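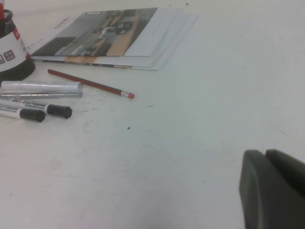
Figure 1. Wrist camera view, desk-clearing task. Pen holder and papers at upper left, gripper finger at lower right.

Unit 2: Comparing grippers from the wrist camera
Lab handout, Dosville teaching lab
Revised February 8, 2019

Read this before your bench session. Bring a printed copy, as the bench computers are not logged in to the course site.

Background

The October cohort ran the same task with two grippers on the same arm: the Sorkbridge parallel gripper and the Clondar adaptive gripper. Their logs hold 2,668 grasp attempts, of which 1,285 used the Clondar. You will work from a subset of 347 attempts in which the target was a pen, pencil or marker lying flat. Attempts on paper are in a separate file and are not needed this week.

What to look for in the view

A wrist camera moves with the tool, so the finger stays at a fixed place in the picture while the objects shift. In Figure 1 the finger takes up the lower right corner. Anything behind it is hidden from the planner, and the hidden area changes with the finger fitted. Record it for each gripper before you compare anything else.

The pencil in Figure 1 lies on its own, on a diagonal, with its eraser end toward the lower right. There is open table along much of its length. The two white markers with black caps are a harder case. They lie side by side, and a finger coming down between them needs a gap. The clear plastic pen above them is a harder case again for detection, with a transparent barrel against an off-white surface. Expect the segmentation to return part of a barrel or nothing at all.

Small dark specks and scuffs on the table can also be picked up as objects. Set the minimum blob area using an empty view of your own bench. Don't copy the value from another group.

Procedure

1. Fit the first gripper and run the Wang calibration routine. Save the transform under your group number.
2. Capture a view of the bare table and mark the region covered by the finger.
3. Lay out one pencil, two capped markers and one clear pen. Keep the layout the same for both grippers and tape the corner references down.
4. Run the approach at the three preset heights. Log the planned grasp angle, the measured opening and the result.
5. Change grippers, recalibrate and repeat. Old transforms are not valid after a tool change, even if the arm has not moved.

Keep the speed at the teaching limit and one person at the stop button while the arm is live.

Write-up

Two pages, plus your log file. Report results by object type and keep detection failures apart from grasp failures. An attempt in which no target was found says nothing about the fingers. Include one labelled view from each gripper with the hidden region outlined, and state the lighting used. Colour images are preferred.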